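**Ticket 412, Numville guest rooms: Wi-Fi drops every evening**

Opened by: Noémie Perron
Assigned to: Ro-un Um
Status: waiting for guest

06/03/2025. The guest in room 4 writes that her laptop loses the connection after 21 minutes, then it comes back alone. Her phone has the same problem.

- Restarted the router two times. No change.
- Moved from channel 12 to channel 4. The drops are shorter but still present.
- Lease time was set to a very small value. I corrected it.

Please, Noémie, ask the guest to forget the network and join again. If it drops, I need the exact hour.

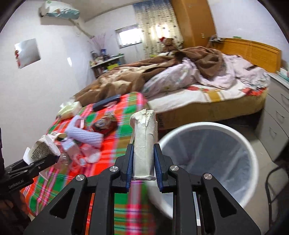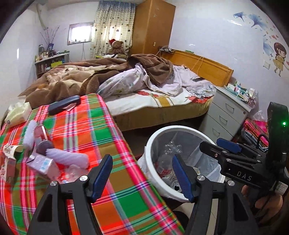

*Attachments: room 4. The table and the bed are in the second one.*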